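Regripping check, Rullari laundry cell

Run this after every fingertip change. Stop both arms and check the screws on each base plate. Home the arms, then jog one gripper to the garment on the rack.

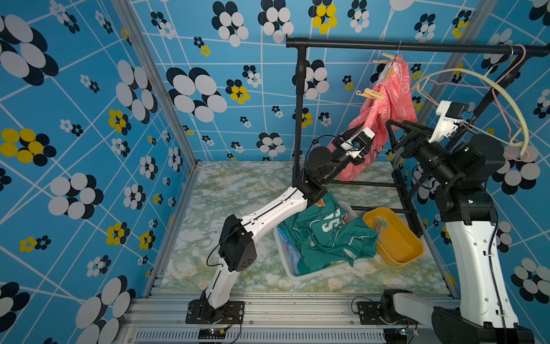

How often should the fingertips be replaced?
Every 60 hours of run time – sooner if a hanger slips.

Next, close the gripper on a bare hanger and hold for nine seconds.

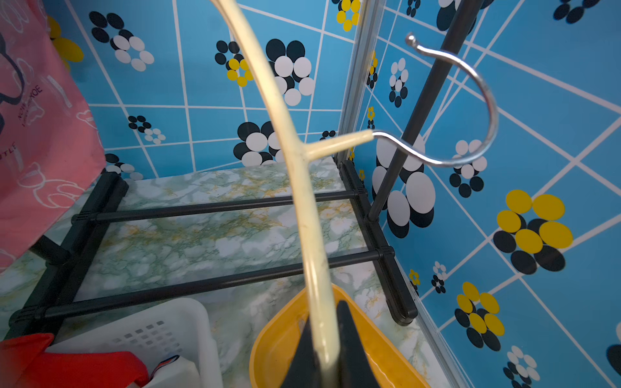 Open it, rotate the wrist and repeat. Log any slip under code 111.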